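**Skundach Creek culvert: county wants comments, who's going?**

**millrace_pat** wrote:

So the county finally put out the notice for the old culvert under Hamada Road, where Skundach Creek goes through. Comment period closes 11 February 2019 and then they pick between patching it and ripping it out for a short bridge. I've lived downstream of that thing for most of my adult life and I have Opinions, but I'd like to hear what everybody else is thinking before I send mine in.

Quick version if you haven't read the notice: the pipe is rusted through along the bottom, the road dips over it, and the outlet hangs so high above the pool that fish can't get up there except maybe in a flood. Patching means a liner slid inside the old pipe. Replacing means closing Hamada Road for a whole season and detouring everyone out past the Fakow place.

I'm leaning replace. Talk me out of it.

---

**gravelbar** wrote:

I'll try! The detour is 7 miles each way for anybody on the east side. I drive that road twice a day, and my mother-in-law's home health aide drives it too. A season of that is a lot of gas and a lot of late mornings, for a creek that goes to a trickle by August anyway.

Line the pipe, fix the dip, move on.

---

**Oleksandra Koval** wrote:

Using my real name because my comment letter is public anyway, so why not.

I'm for replacing it. A liner makes the pipe narrower. Narrower pipe, faster water, and the outlet is already scouring the bank. Last November the pool below the culvert ate another big bite out of the Onier pasture and took a fence post with it. I walked down there in my rain boots and you could hear the bank dropping in, plop, plop, all afternoon (my dog was beside herself).

And it may be a trickle in August, but the fish aren't coming up in August. They come with the fall rain, and they stop right at that drop and sit there.

---

**gravelbar** wrote:

OK but has anyone seen fish in there lately? Real question. I fished that creek as a kid and there was hardly anything above or below the road.

---

**Oleksandra Koval** wrote:

Below, yes. The school did a creek walk and their list had small trout and sculpin on it below the road. Above the road, just sculpin. I can bring the list to the meeting.

---

**twostroke_tom** wrote:

what does it cost. that's all i want to know. every time there's a "project" out here my road assessment goes up and the potholes stay put

---

**millrace_pat** wrote:

Tom, it's on page two of the notice. Liner is $130 thousand, bridge is $851 thousand. The state fish passage money would cover most of the bridge if the county gets its application in, and it covers none of the liner. So the county's own share could come out closer than you'd think. COULD. They don't have the grant yet.

---

**twostroke_tom** wrote:

so if the grant falls through we're on the hook for the big number. no thanks

---

**Imtiaz G** wrote:

No, if the grant falls through they go back to the board and vote again. It's in the notice, the paragraph right after the cost table. I had to read it three times because whoever wrote it loves a semicolon.

I'm the one with the hay field on the upstream side, for those who don't know me (Imtiaz Gunawardena, the green mailbox). My problem with the current pipe has nothing to do with fish. When it plugs with branches, the water backs up onto my lower field and sits. I've lost a cutting to it more than once. A liner is a smaller hole, so it plugs sooner. I said that to the road department on the phone and the fellow said they'd "increase maintenance frequency." I have been the maintenance frequency. It's me, out there with a pike pole.

---

**gravelbar** wrote:

Ha, fair. I didn't know it was backing up that badly on you. I still don't love the detour. Could they do it in halves and keep one lane open?

---

**Imtiaz G** wrote:

I asked that too. The road is too narrow there, they'd need to build a bypass alongside, and that would go through either my field or the Oniers'. I'd be willing to talk about it. Can't speak for the Oniers.

---

**creekside_jo** wrote:

Jumping in as someone who rents on the Onier side. I'd want to know where they plan to put all the fill and equipment. When they did the bridge over by Fakow, the contractor stacked everything right at the top of the bank, and the first big storm sent a good load of it down into the water. Silt fence and all. We were picking black plastic out of the willows until spring! Whatever they choose, could we please get it in writing that the stockpile goes well back from the creek?

---

**millrace_pat** wrote:

Yes!! That should be in everybody's comment, liner people and bridge people both. I'd ask for 100 feet back at a minimum. I don't know if that's a normal number, it's just the one I'm asking for.

---

**twostroke_tom** wrote:

ok that one i'd sign

---

**gravelbar** wrote:

Same. And I'd put in that the detour needs to be graded before they send everybody over it. The back stretch past Fakow is washboard half the year. I lost a hubcap out there and never found it.

I'm still for the liner at this point, but I'd move if they committed to a temporary lane. Put me down as grumpy but listening.

---

**creekside_jo** wrote: 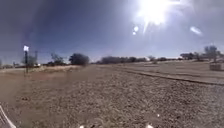 *Gravel, a line of trees and a whole lot of sun.*

OK, back to it. Does anyone know if comments have to be mailed, or will they take email? The notice lists a street address and a phone number, and then an email that bounced when I tried it.

---

**Oleksandra Koval** wrote:

Pretty, Jo!

The email in the notice has a typo. I called, and the front desk said they're taking email at the regular road department address, the one on your assessment bill. Put "Skundach culvert" in the subject line or it goes in the general pile. Paper is fine too. They want your name and your road, and they don't need the full street address if you'd rather not have that in the public file.

---

**Imtiaz G** wrote:

I'm sending mine on paper with photos of the lower field under water. If anyone has pictures of the bank below the outlet from before it started going, I'd be grateful for a copy. Mine are all from the upstream side.

---

**millrace_pat** wrote:

I've got a shoebox of old prints, let me dig. There should be one of my brother standing on the bank where there isn't any bank now.

Here's what I have so far for the shared part. People can paste it in and then add whatever they want about liner vs. bridge:

- Stockpiles and equipment kept 100 feet back from the creek
- Detour graded before the closure starts, and again partway through
- County to price out a temporary lane and show us the price
- Somebody from the road department to come look at it after a hard rain, with Imtiaz

---

**twostroke_tom** wrote:

add that they have to post the bids

---

**millrace_pat** wrote:

Added. Jo, are you OK with the wording on the first one?

---

**creekside_jo** wrote:

Can it say "fill, stockpiles and equipment"? The fill was what ended up in the water last time. Otherwise good, I'll send mine tonight.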